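Search this site Enter keywords Go

Covilora hand-held gripper pair: review after a full budget cycle
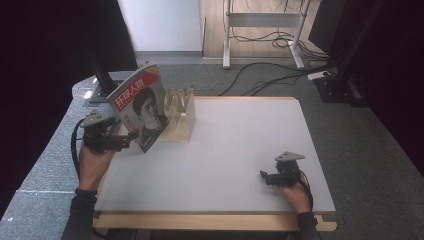
What we bought and what it cost

Two hand-held grippers, cables, the gray triangular mounting plates, a case. 3568 for the pair from Covilora, before shipping. Shipping was extra and so was the second set of jaw pads, which should be in the box at that price and isn't. Our line for this in the plan was lower. We moved money from furniture to cover it.

Context for anyone doing the same math. We're a small shop in Starnthorpe, we record people doing table tasks by hand and the recordings go to train arms we don't own yet. Shelving books, sorting, putting things in racks. Arms are next year's problem. The question for this year was whether to buy grippers, rent them, or build our own.

Looked at three options. Covilora pair, Skinham pair, and a kit from Huanca that you assemble. Huanca is the cheapest by a lot but you need somebody with free evenings and we have none of those. Skinham would only quote with a service contract attached. So Covilora.

In the hand

Light enough for a morning. By mid afternoon the wrist knows about it. The weight sits forward because of the plate on top, and if you mount anything on the plate it sits further forward still. Take breaks, plan for them, put them in the schedule as real time. We didn't and our first week of numbers was a mess.

Small jaws. Good for thin stuff. A paperback magazine held upright is fine, it stays put while you swing it over to the rack, and you can tilt it a little to line up with a slot. Thick hardbacks are a different story. Anything wider than the jaws open, forget it, and they don't open as far as I'd like. Check your objects against the spec sheet BEFORE you order. I mean with a ruler.

Slippery covers need a firmer squeeze than you expect. The trigger is smooth, no complaints there. Left and right feel the same to me although one of ours had a faint click out of the box. Still clicks. Doesn't seem to matter.

Cables

My main gripe. One black cable off each gripper and they're stiff. They want to loop down and hang where your forearm goes. Run them down past the wrist and over the near edge of the table, or off to the side, and they mostly behave. Cross your hands and you will catch one sooner or later.

Also the floor. Whatever you think you need for cable covers and power strips, double it. I budgeted for one strip. Ours is a rat's nest and tidying it is on the list for June. A wireless version is supposedly coming, Covilora's rep would not give me a date or a price so I'm not planning on it.

The stuff around it

This is where the budget went wrong, so read this part if nothing else.

Table: get a plain white top, low glare. Ours has a light wood edge, looks nice, wasn't expensive. Bigger than you think you need. Two hands plus a rack plus a pile of books fills up space quick.

Rack: plain wood book rack with slotted dividers. Cheap. The grooves are narrow, which makes the task harder and the recordings more usefull. Buy 2, they get knocked off tables.

Platform carpet, gray. Saves dropped books and dropped grippers — ask me how I know.

Dark curtains and a frame to hang them on. Cost more than the table. I had put zero down for these. Daylight moving across the tabletop all afternoon will wreck your consistency, so just put the money in from the start. I'd say 600 for fabric and frame and be glad if some comes back.

Spare pads. We went through the first set faster then I planned.

Support

Mixed. Email answered next day, always polite, twice the answer was a link to the page I'd already read. The manual is thin. Calibration section is good though, clear steps, worked the first time. Replacement cable took 3 weeks to arrive and for that stretch we were a one-hand shop. Order a spare with the unit.

Should you rent

If you have one project, yes. Skinham rents by the month without the contract nonsense, I found out too late. We have work lined up through the year so owning comes out ahead, just. If half of it cancels, it doesn't. Run your own numbers and be mean about how many days you'll really use them.

Good: trigger, build, calibration, mounting plate takes whatever you bolt on.

Bad: stiff cables, jaw opening, pads sold seperately, slow parts.

Would I buy again? Yes at this price, no if it goes up. Would I write the budget the same way, no. The grippers were a bit over half of what we spent by the time the curtains were hung. Four stars, would be higher with a softer cable.

Posted Apr 27, 2021. Will update when the second set of pads wears out.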